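How to Start Seeds in Paper Cups (and Which Advice to Ignore)

Every winter the same tips come around again. Start your tomatoes in eggshells. Start them in toilet paper tubes. Put cinnamon on the soil, put a fork in the pot, talk to the basil. I have tried most of it, and most of it does nothing I could measure. Paper cups are the one cheap trick I still use, and even there I think the usual instructions promise too much.

What follows is how I do it, with the claims I don't believe marked as such.

What you need

Paper cups, the ordinary drinking kind
Seed starting mix, bagged
A nail or a thick needle
A waterproof tray with a lip
A pencil or a grease marker
A light, if your windows are like mine

You don't need a heat mat for tomatoes in a normally heated house. You don't need a humidity dome either, though a loose sheet of plastic over the tray for the first few days won't hurt. The Stuton starter kit, which a garden center near Enley sells by the door every year, includes both, plus a little bottle of "root wake-up liquid." I ran a tray with the liquid and a tray without. I could not tell them apart, and I had labeled them.

Step 1. Pick the cups

Most drinking cups have a thin plastic coating on the inside. That coating is why they hold coffee, and it is also why they last long enough to raise a seedling. It means you can't plant the whole cup in the garden and expect it to vanish, whatever the blog posts say. I buried a few at the end of one season and dug them up in November. The paper was mush and the lining was still there, in one piece.

Cups sold as compostable are a different matter, but read the small print. Many are meant for an industrial compost site, and a backyard heap doesn't get hot enough for long enough. If you want something that goes in the ground, buy peat or fiber pots and accept that they have their own problems.

Size matters more than brand. Very small cups dry out in an afternoon. Very large ones stay soggy at the bottom while the seedling is tiny. Something in the 8 to 12 ounce range suits tomatoes and peppers. Color makes no difference. I have read that pale cups "reflect light back to the stem," and I would like to see the test.

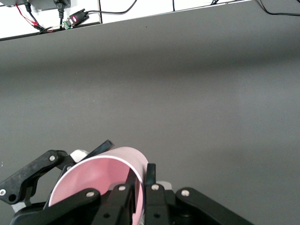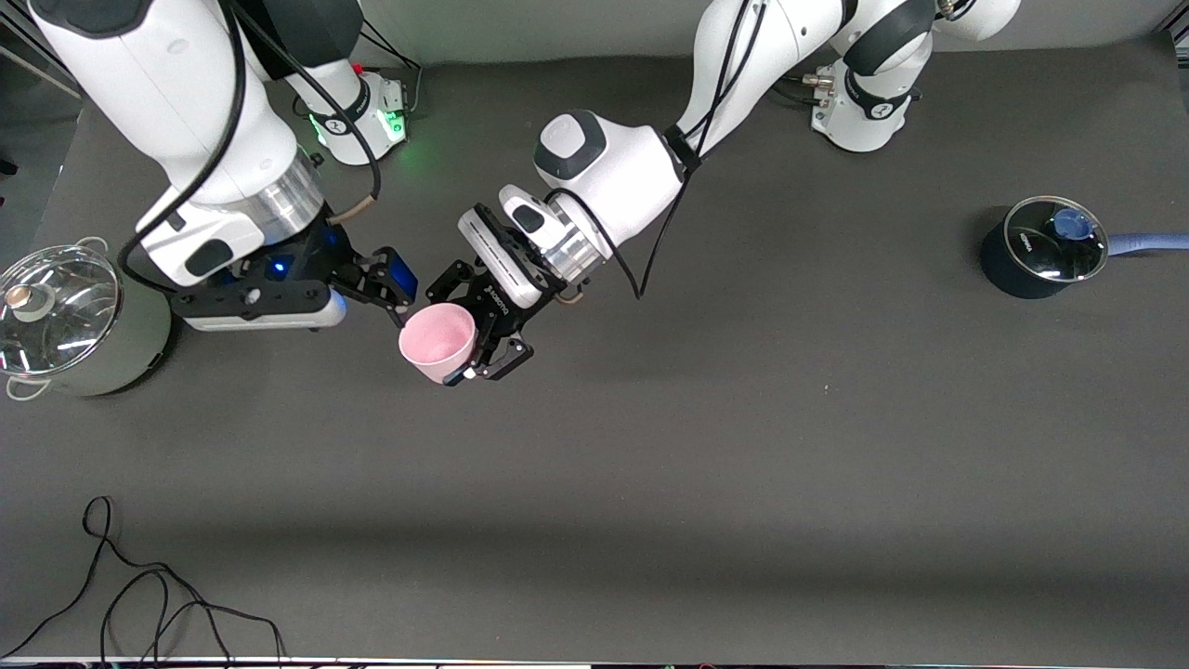 Pink paper cup, gray tabletop.

Step 2. Make the holes

Turn the cup upside down and push the nail through the base from the outside. Make four holes near the rim of the base and one in the middle. Then make two more low on the side wall, just above the seam. The side holes are the ones people skip. The base of a paper cup is slightly recessed, so it can trap a shallow pool under the soil even when the bottom is pierced.

Don't stack ten cups and drill through them all. It looks quick in videos. When I tried it the inner cups split, and I spent longer peeling them apart than I would have spent with the nail.

Step 3. Fill

Wet the mix before it goes in. Dry mix floats, and water runs straight down the gap between the mix and the cup wall. Add water to a bucket of mix and stir until a squeezed handful holds together and gives up only a drop or two.

Fill to half an inch below the rim and tap the cup on the table once. Don't press it down with your thumb.

Garden soil is free, and people will tell you it worked for their grandmother. Maybe it did. Mine set like brick and came with weeds.

Step 4. Sow

Two seeds per cup, a quarter inch deep for tomatoes and peppers. Cover lightly. Write the variety on the cup now, while you remember. Pencil lasts better than you'd think on uncoated paper. Felt tip runs.

Is the seed any good? The packet will give you a germination rate, and that rate came from a lab with better conditions than your spare room. Last season I sowed 54 seeds of a tomato sold as Drerncombe Early and got 32 seedlings. The packet had me expecting far more. I don't claim the seed was bad, since it was a year old and I'd kept it in a kitchen drawer. I just sow two to a cup and stop worrying about it.

Soaking seeds overnight is worthwhile for peas and other big, hard seeds. For tomatoes I see no benefit.

Step 5. Water from below

Pour half an inch of water into the tray, leave the cups for 20 minutes, and tip out what's left. Do this when the cups feel light. A schedule is useless here because rooms differ so much. Lift one dry cup and one freshly watered cup on the first day and you'll know the difference from then on.

If white fuzz shows up on the soil, you are watering too often. Let the surface dry out and run a small fan. Cinnamon may slow mold a bit, but the people who swear by it tend to cut back on watering at the same time, so who knows which one did the job.

Step 6. Light

A sunny windowsill in February is weaker than it looks. Seedlings stretch, go pale, and lean on the glass. A plain LED shop light hung a few inches above the leaves, on for 14 hours a day, beats any window in my house. I've seen no reason to pay extra for purple ones.

Step 7. Thin and move on

When both seeds come up, snip the weaker one at soil level. Pulling it disturbs the other.

At planting time, slit the cup down the side with scissors and peel it away. Loosen the roots if they've circled the base. Throw out the cup, or rinse it if it's still sound, though mine rarely are after 24 days of wet feet and never after two months.

Is it worth it?

For a dozen plants, yes. For a large garden I'd buy rigid plastic trays, the Jelínek type or any similar make, and use them for years. Paper cups are cheap once. They aren't so cheap by the third spring, and they tip over easily when the plants get tall.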